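My seeds finally have an address

I have been threatening to sort out my seed collection for so long that my sister has stopped asking. Well, it's done. Mostly done. It's 90% done and I'm counting it.

Some background if you're new here. I save seeds. Tomatoes mainly, then beans, then a whole lot of flowers I can't resist when I'm out walking, plus whatever people mail me in swaps. For years they lived in envelopes, and the envelopes lived in a cookie tin, and then in two cookie tins, and then in the drawer where normal households keep dish towels. In June I went looking for my late lettuce and found three envelopes marked "lettuce??" and one marked "the good one." The good one of what? I planted it anyway and so far it's a marigold.

So, tubes. Little plastic ones with screw caps, the kind that stand up in a rack. I'd seen another seed saver use them and got jealous right away. You can see what's inside without opening anything, they don't leak, and when you drop one it bounces (I've tested this more than I meant to). I got mine from Dusent, an online shop that sells lab odds and ends, and they came in a bag of 1,000 because the smaller bag was almost the same price and I have no self-control. They took forever with Jostport, who left the box behind the neighbor's recycling bin, but they all got here in one piece.

The rack I bought at the same time. I went back and forth on color for an embarrassing number of days and ended up with light blue, which I love. It's plastic, it has neat rows of round holes, and it wipes clean with a damp cloth, so that's everything I wanted from a rack.

What I hadn't thought about was where to put it. My first idea was the shelf over the desk, but the afternoon sun comes right in there and seeds hate that. Then I tried the pantry, where I had to move the flour every single time. The kitchen counter won in the end, back against the wall on those old green tiles I've been complaining about since we moved in. Blue on olive green shouldn't work and I kind of think it does!
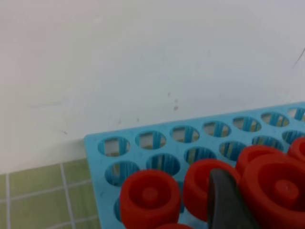 Anyway, once it had a home I could get on with the filling, and that's the part that ate my weekend. I'd figured on one evening. My method, if you want to call it that, was to tip an envelope into a shallow bowl, pick out the chaff and the dead bugs (sorry), and pour the seeds into a tube through a paper funnel. Beans don't need the funnel. Poppies need the funnel and also need you not to sneeze. I have poppy seed in the toaster now, I'm sure of it.

For labels I used a pencil on white paper tape. I did try the fancy label printer first, and the labels curled off the tubes overnight, every one of them. Pencil doesn't fade and doesn't care if your hands are damp. I write the name, the year and where I got it, and if there's room I put a dot for anything that needs a cold spell before sowing.

I did 27 tomatoes. Twenty-seven! I have space for maybe eight plants. There were 39 kinds of flowers, and I'd have guessed a dozen. A few of the bigger beans don't fit in the tubes at all, so those are going into jam jars, and the squash will have to stay in envelopes until I think of something better. If you have a good system for squash, please tell me.

The one thing I'm still fighting about with myself is the order. Alphabetical sounds sensible until you add a new one and have to shuffle the whole lot along. By sowing month makes more sense for how I really garden – I stand there in my coat in early spring wanting to know what can go in today. So for now it's by month, left to right, with the tomatoes taking up far more than their share. The long-term storage is going in the fridge door in a lidded box anyway, and the rack is only for what I'm using this season or planning to swap.

Speaking of swaps, I have spare seed from the Skulen bean, the speckled climbing one that went nuts on the fence last year, and a fair bit of the Pētersons tomato too. It's late but it's sweet, and it held up fine through all that rain. Leave a comment if you'd like some. I've got more than enough tubes to send them in.

Next up is the dish towel drawer, which still has a layer of mystery seed along the bottom. I'm thinking of just sprinkling it all by the back fence and seeing what comes up.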